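4.2 The table-clearing task

The third task in our review of the Overov two-arm kit is clearing a table after a meal. It was chosen because the supplier's own list of supported tasks names it, and because the two earlier tasks (folding a cloth and sorting boxed goods by size) use objects with regular shapes. Food waste has no regular shape. Crayfish shell in particular is hard, smooth and curved, with thin legs that bend or snap under load, and two pieces of the same size seldom offer the same place to grip.

The kit was used as delivered. We did not change the fingers, the cables or the default force limit. The only part we added to the work surface is a dark rubber mat, which the set-up guide asks for on pale table tops and which is not included in the price. The controller was the Thaler software that comes with the kit, with the task model loaded from the supplier's library and adapted on 100 recorded episodes from our own site at Prastthorpe. The same 100 episodes were given to the Plotov kit, whose results are reported in Section 4.3.

Each trial starts from a hand-laid arrangement of shell pieces, a round white bowl and a large paper bag with a foil lining. The number of pieces and their positions differ from one trial to the next, and the bag may stand or lie at the right-hand end of the table. Some arrangements also include a small clear container of wrapped snacks, placed between the arms. A desk lamp and a tissue box stay on the table throughout, and touching either of them is logged as a contact fault. Background clutter was left as found. The guide states that the kit needs no screen behind the work area, and we wished to test it on those terms.

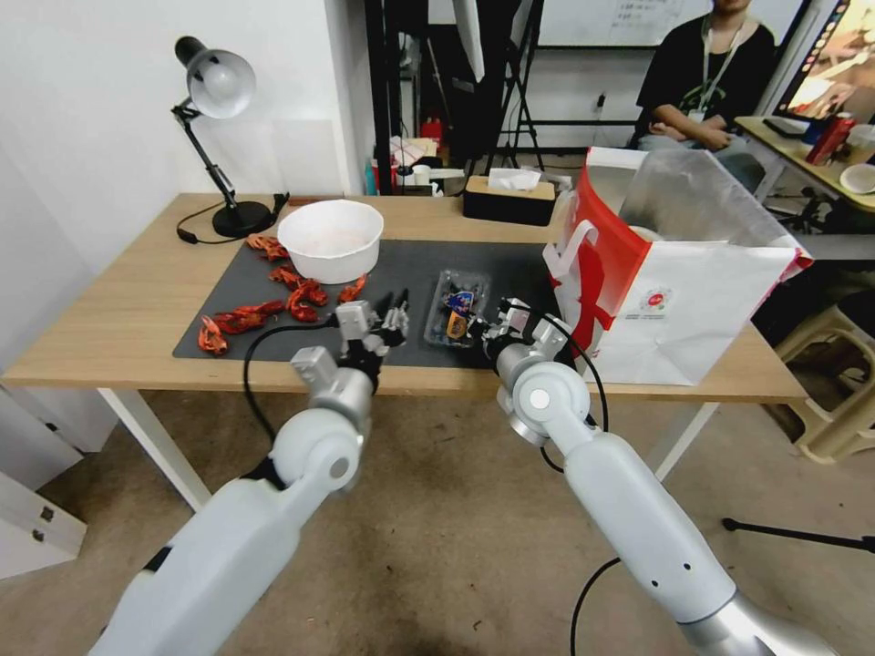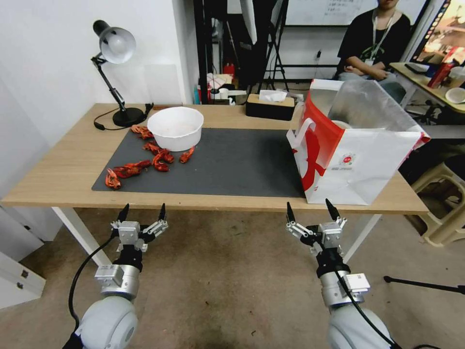 Figure 6. Two views of the table-clearing task, with crayfish pieces on the dark mat. The clear container of wrapped snacks is on the mat in the first view only; in the second, the large paper bag is lying on its side.

A trial is scored in two parts. The first is the share of shell pieces moved from the mat to the bag within the time limit. The second is a handling score, which is reduced for each dropped piece, each contact fault and each case where the arms stop and ask for help. Fragments that break off during a grasp are not counted as new pieces, but they are noted. We ran 16 trials per arrangement type. The operator's stop button was held throughout by a member of the team who took no part in the scoring.

Three points about the kit came out of the set-up work and are recorded here, as they affect how the scores should be read.

First, the reach of the arms is adequate for the front two thirds of the mat but poor at its back edge. Pieces lying beside the far rim of the bowl force the wrist into a shallow approach, and the fingers then tend to slide over the shell. The guide gives a reach figure for the bare arm and none for the arm with the gripper fitted. A buyer planning a deep table should measure this before fixing the base.

Second, the gripper cables hang in loops outside the arm. The loops are long enough for full wrist rotation, and we had no cable failure during the review, but a slack loop can brush the front edge of the table when the arm is drawn back. We would prefer a clip at the elbow. The supplier sells one as an extra -- it was not fitted for these trials.

Third, the position of the bag matters more than the guide suggests. The task model was trained mainly on rigid bins. An open bag of soft paper has no fixed rim, and its foil lining gives bright reflections which the depth estimate handles badly. When the bag lies over, the opening may face away from the arms altogether. The model has no action for setting it upright, and we did not add one.

The waiting time before each first grasp was also logged. The controller pauses at the start of every trial to build its object list, and this pause grows with the number of pieces on the mat. It can be shortened by lowering the image rate in the settings file, at some cost in tracking. We kept the default value for all scored trials. Results by arrangement type are given in Table 3, and the handling faults are broken down by arm in Table 4.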